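Zerorik Tabletop Safety Set

Product code 2248
Supplied by Molden

The Zerorik set is for anyone running a small robot arm on a bench or table in a room where people also work. It holds the signs, floor marking and paperwork you need to set out a working area and keep a record of it. It does not replace your own risk assessment, and it is not a guard. If your assessment calls for a fence or a light curtain, you need one as well.

What is in the set

Floor tape, yellow and black, two rolls
Table edge labels, pack of 11
Lockable cover for the arm's mains switch, with 2 keys
Wall card with the start and stop routine
Record book, 400 numbered entries
Printed guide to setting up the area

Setting up the area

Measure the reach of the arm with the gripper fitted. The figure on the arm maker's data sheet is often given to the wrist flange, so add the length of the gripper and of the longest item it will carry. Mark the floor outside that line. Where the arm can reach past the edge of the table, the marking has to go round that side too.

Put the emergency stop where a person standing outside the tape can press it without leaning over the table. Write its position on the wall card.

Cables should be tied back along the arm with enough slack for a full turn of the wrist. Check them by hand with the power off before the first run of the day. 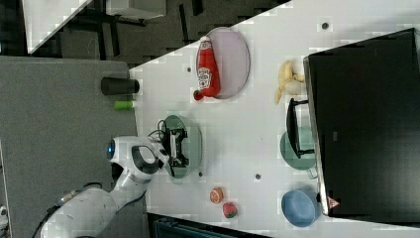

Arm and two-finger gripper over a green plate, with other tableware and toy fruit on the table.

Items on the table

The guide has a page on work with household items, written by Danica Dimitrov at Molden. Keep a list of what is allowed on the table and leave everything else off it. Glass and sharp knives should not be used while the grip settings are still being changed. Bottles should be empty or have the cap taped. Appliances count as fixed obstacles and must be entered in the arm's software as such, with their doors shut unless the task needs them open.

Stop the arm before you reach in to move anything. A pause in the program is not a stop.

Using the record book

Each entry has space for the operator, the task, the speed limit set, the stop button test and anything that went wrong. Dropped items and light knocks should be written down as well as faults. Fill in a new entry whenever the gripper is changed or the table is moved.

Options

Flatetti floor tape for carpet, sold by the roll
Türkmen stop button bracket, clamps to table legs
Spare record book

Delivery

Orders placed by Fri 14 January will be sent with the current guide. The revised guide is due in May and can be ordered separately.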